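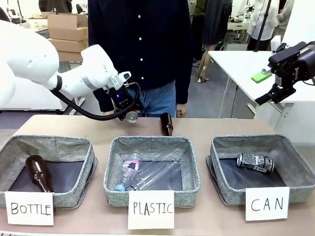
Currency Orders and Transfers – Frequently Asked Questions

What is a limit order?
A limit order tells us to buy or sell a currency when the market reaches a rate you have chosen. If the rate is reached, we book the trade for you. If it isn't, nothing happens and you pay nothing. You can cancel a limit order at any time before it fills.

How is that different from a stop order?
A stop order sits on the other side of the current rate. It books your trade if the market moves against you as far as the level you set. Many customers place both at once, and when one fills the other is cancelled automatically. Ask for a linked order when you set it up.

Will I always get the rate I asked for?
With a limit order, yes, or better. With a stop order you may get a worse rate if the market jumps past your level. This is most likely when trading reopens after a weekend, or straight after a central bank decision.

How long does an order stay open?
Orders stay open for 60 days unless you choose a shorter period. We email you 4 days before an order lapses so you can renew it or let it go.

Why doesn't your rate match the one on the news?
The rate on the news is usually the mid-market rate, halfway between the buying and selling prices. Ours includes a margin. The margin is shown on the quote screen before you confirm, next to the total you will pay.

Which currencies can I hold in a Peltano account?
You can hold balances in 16 currencies. We can send payments in others, but they are converted on the day and can't be kept as a balance.

What is the cut-off for same-day payments?
Funds need to reach us by 2 pm Sydney time. Some currencies have earlier cut-offs, and these are listed on the payment screen. Public holidays in the receiving country also count as non-business days.

Can I cancel a trade once it is booked?
No. A booked trade is a contract. If you no longer need the currency we can sell it back at the current rate, and any loss is charged to your account – any gain is yours.

Do you give advice on where a rate is heading?
No. Our weekly market note is general information and doesn't take your circumstances into account. It is written by Rosângela Figueiredo, and you can unsubscribe using the link in the email.

Related topics
Setting up a rate alert
Forward contracts and deposits
Fees and margins
Changing your linked bank account

Contact us | Privacy | Terms | © Peltano | Back to top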